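FAQ: guest rooms, sleep and my little bed & breakfast

I get the same emails over and over (I love them, keep them coming!), so I finally put the answers on one page.

Where are you exactly?
Lorness, up the hill from the ferry landing. If you're driving from Votside, stay on the coast road and ignore your phone when it tells you to turn at the quarry. It's wrong, and the road gets very narrow very fast.

What time can I check in?
Any time after 3 in the afternoon. If your ferry gets in early, drop your bags in the hall and go get a coffee.

How much is breakfast?
It's included! Eggs, toast, fruit, and my plum jam until the plum jam runs out, usually by May. Tell me the night before if you don't eat eggs.

Can I bring my dog?
One dog, yes. Two dogs, write to me first. Cats no, sorry, mine is old and has opinions.

Is it noisy?
The ferry horn goes at 6:40 in the morning and you will hear it. Apart from that it's mostly wind. I keep earplugs in the drawer by the front door, take a pair.

Do you have Wi-Fi?
Yes, and it's fine for email and shows. Video calls get choppy when it rains, so if you have a work meeting, the library in town is a better bet.

How many people have stayed with you?
I keep a guest book, so I can tell you: 1,721 names as of this morning. I'm hoping to hit 2,000 before I have to repaint the stairs again.

What are the beds like? 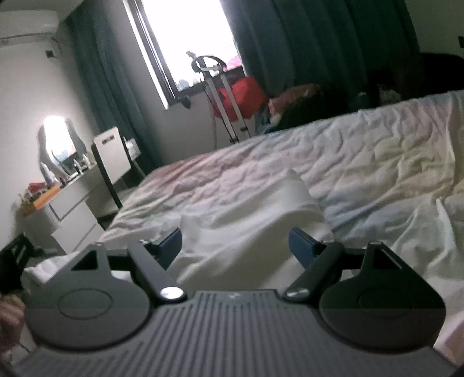
I changed all my mattresses two winters ago and went medium firm, after lying on every single one at the Akbari store while the salesman pretended not to watch. Most people sleep great on them, and a few ask for something softer, so I have a topper in the closet (just ask). The bedroom in the photo has a bed and some other furniture in it, and all my rooms are like that, nothing fancy. Extra blankets are on the landing, help yourself!

Can I cancel?
Up to a week ahead, no charge. After that I keep one night.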